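moving in May, one month to go, and I have opinions now. a thread on packing a kitchen when you cook way too much

1/ start with the stuff you never touch. I had a fondue set from Bergeron that I've moved three times and used zero. it's gone! a neighbor took it, godspeed

2/ clear bins over cardboard for anything you'll want the first night. you can see the coffee filters without opening eight things at 11 pm 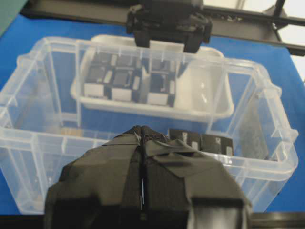

3/ spices. tape the lids. I skipped this last time and my car smelled like cumin until winter (the Grillska rub was the worst of it, delicious, but not in a seat belt)

small stuff goes in a tray inside the bin, lids facing up
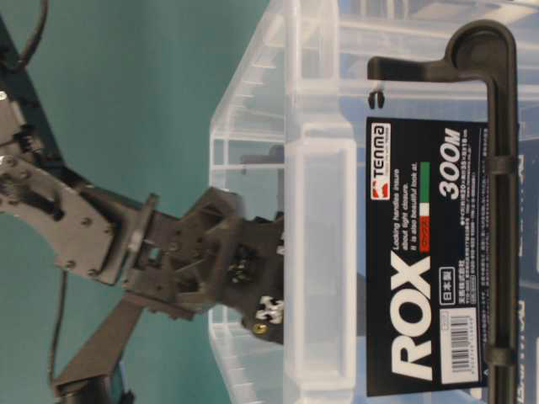

Do you wrap every single plate?
Every other one, with dish towels in between, standing on edge like records. I've lost one saucer this way, and it was ugly.

4/ get quotes early. mine came in at $559 for two guys and a truck, and Birkavden wanted $100 more for the same morning. ask if stairs are extra. we have 22 stairs. they were extra 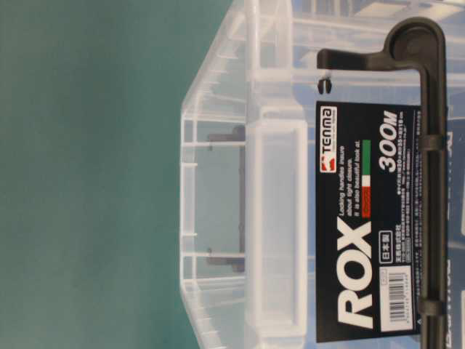 clear plastic, my beloved

5/ eat the freezer. we've been having mystery soup for a week and last night's was chili, I think? put the last of the Saltura flakes on it and it was great
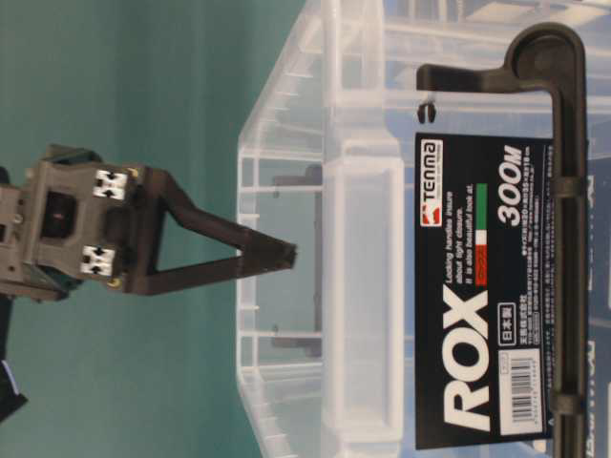
Chutima Noiphan
home cook, serial renter

6/ last thing, pack one knife, one pan, one bowl each and the can opener, and keep them with YOU. Boonsong put ours on the truck last time and we ate dry cereal out of mugs. he's still hearing about it

ok back to the pantry, drop your tips below, especially for cast iron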